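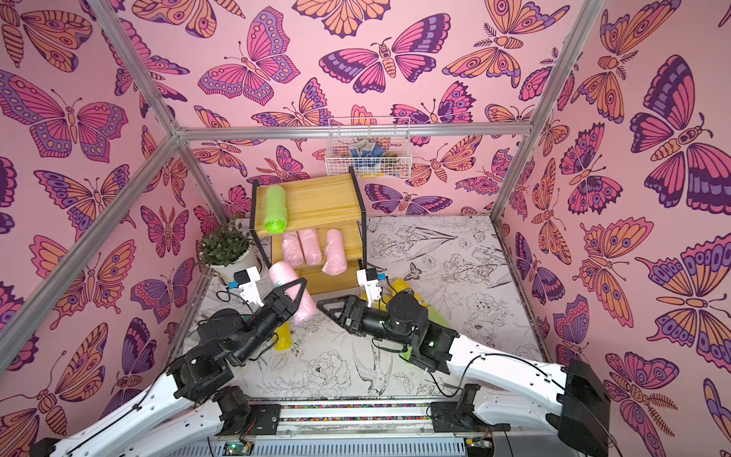 Butterfly wallpaper, back and right walls.

Minutes — Household Goods Range Meeting, January
Present: Cosmin Văduva (chair), Teodoro Tlapale (minutes), purchasing, warehouse, store operations.

1. Previous minutes
Accepted with one correction. The Treltberg delivery window is 14 days, as stated in the contract.

2. Supplier terms
Juntunen has offered a lower unit price on garden gloves for orders of 4000 pairs or more. Purchasing noted that last year's total was below that level. Văduva asked for a split delivery, with the second half invoiced on arrival. Purchasing to reply to Juntunen before the next meeting.
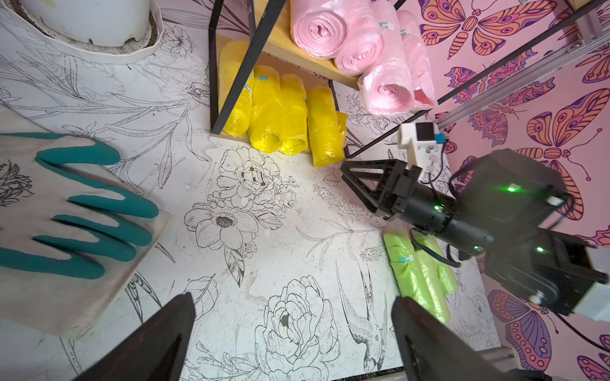
Photo: T. Tlapale

3. Returns
Store operations reported 580 returned items for the quarter, most of them from the Vilari storage line. Missing screws remain the main reason code. Vilari has agreed to send spare hardware packs to the stores — cost to be borne by the supplier.

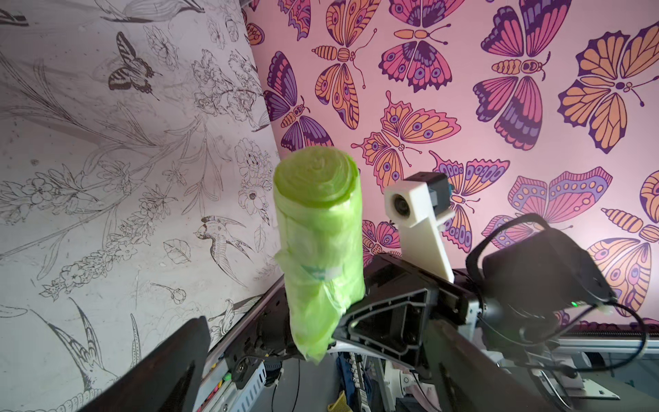

Shelf labels for refuse and pet waste bags still follow the old size codes. Tlapale proposed listing capacity first, then film thickness, then color. Color should be named in plain words, so a roll in lime green with a narrow band around its middle is entered as "lime green, banded" and given no shade number. Agreed. Labels to be reprinted for all stores once the item file is clean.

4. Warehouse
Girnico will replace the racking in aisle 4. Picking from that aisle moves to the overflow area during the work. The warehouse asked that no promotional stock be booked in until the new racking has been inspected,

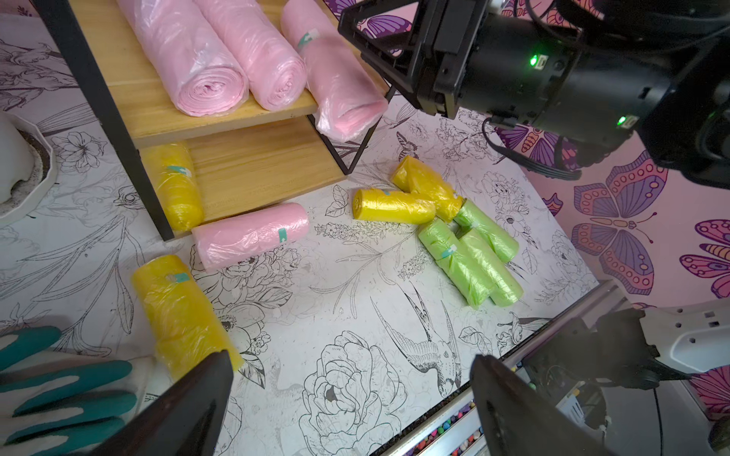
and that purchasing confirm this in writing to all suppliers with open orders. Agreed. Load signs for the new racking are included in the Girnico quote.

5. Any other business
Stock count sheets are due by noon on the last working day of the month. Late sheets will be carried over to the next count.

Meeting closed at 3:40 p.m.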